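Rinumow Club Manual, Unit 6: Pick and Place with the Bottle

Home the arm before you load the Pritum script. Teams of two take turns, one at the keyboard and one at the stop button.

1. Set out the play kitchen and leave the cup, bowl and colander where they are between runs.
2. Set the speed limit to 28 percent.
3. Start the run and save it under your team name. 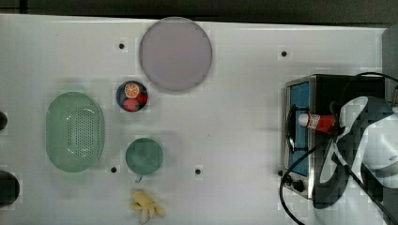
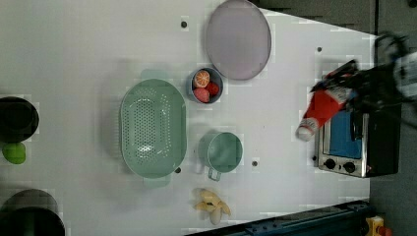

Bottle task, overhead view

4. If the grip slips, lower the approach height by 6 mm and run again.
5. Stop at 258 runs. Copy the log to the Brornora folder before you power down.

Logs are due by the end of September.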